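Plelska College students to enter robot arm in Omlow Student Robotics Challenge

October 27, 2023

Plelska College has announced that its student robotics club will enter the Omlow Student Robotics Challenge in March. It will be the first time that the college has taken part in the event. The team of 17 students is drawn from the engineering and computing courses and meets at the Grurkmont campus on two evenings a week.

The club's entry is a robot arm named Hoani, which the students are programming to carry out simple household jobs. The chosen task for the challenge is loading and unloading a dish rack. Plates are thin, smooth and easily dropped, and the arm must approach each one at a suitable angle before closing its fingers on the rim.

Current work is carried out at a plain grey table, with a black plastic rack and two plates, one light blue and one a greyish green. A small camera mounted close to the gripper gives the students a view along its fingers towards the rack. 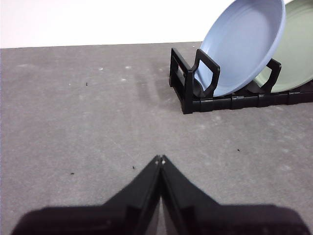
About the challenge

The Omlow Student Robotics Challenge is open to school and college teams. This season 47 teams have registered. Each team is given up to 20 minutes to complete its task in front of the judges, including any time spent setting up. Marks are awarded for careful handling, for the quality of the written log and for a short talk given by the students themselves.

Members of the Plelska team share the work between programming, testing and record keeping, and change roles every half term. First-year students are paired with those who have already completed the college's introductory course in control systems. No earlier experience of robotics is required to join.

The college will hold an open evening at the Grurkmont campus before the challenge, at which visitors may watch the team at work and speak to its members. Details will be published on the college website.

Enquiries from the press and from schools wishing to arrange a visit should be sent to the Plelska College communications office.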